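4.2 Soft and hard objects on one table

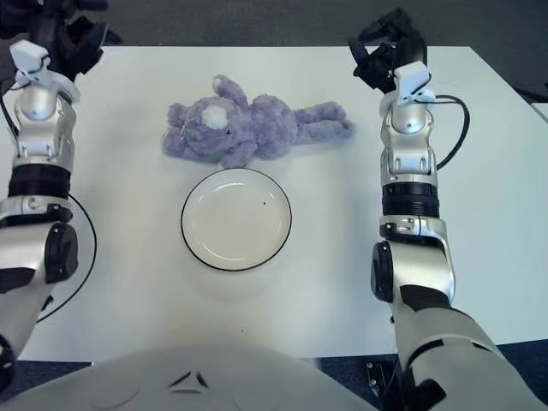
Figure 3. Head camera view at the start of a trial, with the plush bear and the rimmed plate between the two arms.

The Gorar build lives in a shared workshop, so the table had to be something we could set up in the evening and clear again before the woodworkers came in. We settled on a plain white top and a small set of household items. The pair in Figure 3 was our favorite, and it taught us more than any other. The bear gives way wherever you press it and has no edge worth the name. The plate is stiff and low, with a thin dark rim against a white table, and our first detector lost it again and again.

We ran 326 trials with this pair. Between trials one of us (usually Clem Bright) moved both objects by hand, sometimes leaving them nearly touching, as in the figure. Close spacing was the hard case - a finger reaching for the bear's side could easily catch the plate. Switching to a top-down approach for the bear cut these contacts to 38, and we were thrilled to see it work with the same grippers and no new parts.

Cable routing deserves a word for anyone building at home. The wrist cables on both arms hang in wide loops. We tried tying them close to the forearm with Lanz clips, and the wrist could no longer turn through its full range. Loose loops do wander into the camera view, so we masked them out in software. Nuno Matos wrote the mask in one evening, and it has held up through every run since!

The Mernari controller logged joint angles at 100 readings per second. Logs from all trials are stored with the calibration files, and the plate detector is described in Section 4.3.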